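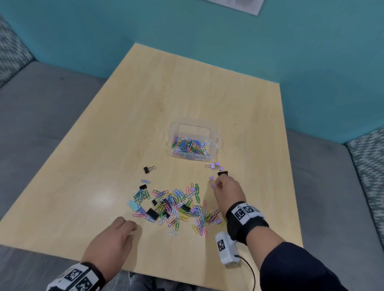
Slide 1. Good morning, and thank you for the invitation to speak at the Toltivach workshop. My subject is the recording of manual tasks for robot training, and in particular what the Prinby project has learned about sorting small items by hand. The task on the screen is a sorting exercise in which paper clips and binder clips of different sizes and colors are spread out together on a table. Please note the marker bands on both wrists. The person performing the task works with bare fingers, and the bands allow the position of each hand to be followed while the work goes on. The lavender binder clips to the right of the plastic box have been brought together as a group, and the right hand is pinching several more of the same kind.

(Pause. Allow the audience time to look before continuing.)

Slide 2. Two methods of demonstration are in use at Dustia. In the first, a person performs the task directly and wears the sensors. In the second, an operator guides the robot by remote control from a separate station. The first method is faster and comes closer to ordinary hand movement. The second records the motion of the robot itself, so no translation from a human hand to a gripper is required. The project maintains both, and the final data set will contain 376 accepted demonstrations.

Slide 3. Small items present a particular difficulty. A person will often pick up 2 or more clips in a single pinch, and may shift them between the fingers before putting them down. A simple gripper cannot repeat that movement. Our instructions to demonstrators therefore changed during the first phase – they are now asked to complete one color before starting the next, and to keep the idle hand still on the table. Sessions recorded under the earlier instructions have been retained and are labeled separately.

(If asked about the earlier sessions: they are used for testing only.)

Slide 4. Quality review. Each recording is checked by a second member of staff against a list of 18 points. The most frequent grounds for rejection are a marker hidden by a sleeve, a cable that has pulled the sensor out of place, and a hand that leaves the view of the head camera. Of these, the cable remains the matter of greatest concern to us. A revised forearm strap will be tested in December.

Slide 5. The remote control sessions. Operators receive 11 hours of practice before any of their work is recorded. Early attempts were slow, and operators reported that judging the depth of a thin clip on a flat surface was the hardest part of the task. A second camera view has been added at the operator station.

(Play the Tesfamariam clip here, without sound. Resume when the gripper opens.)

Slide 6. Requests for access to the recordings should be made in writing to the project office. Questions will be taken now.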